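Tromwood Power Watch
May 24, 2022

ok so the power's been off in Tromwood again since before breakfast. third time this month if you count the one the utility says was "brief". It was not brief, my freezer can tell you that

for anyone asking, it's the Sturthorpe feeder again. same line as last winter. Everything north of the river down, south side fine, neighbours across the bridge running their dryers like nothings wrong

called the outage line. 18 minutes on hold, then a recording telling me to check the map. The map says we have power

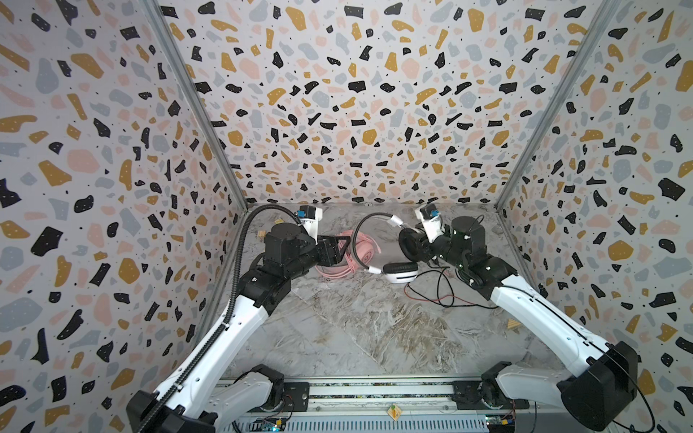 update: crew truck seen heading up toward the Droltgate substation. Two guys, one coffee each. will take it

what gets me is we were told in July the Droltgate upgrade would be done in 6 months. then 12. Now the website just says "ongoing". and rates went up anyway

someone in the replies says Quansah gets a priority line because of the hospital. Fair enough, no complaints there. But the care home on our side has been on a generator all morning and thats got maybe a tank left in it

Community hall is open btw, they've got a gennie going. bring your phone and your own cord, some 30 people there already so expect a wait for a plug

new estimate just came thru by text. "Restoration time: under review". cool

flickered. back on. off again

ok back on. unplug your fridge for a bit before you trust it. Going to go throw out some chicken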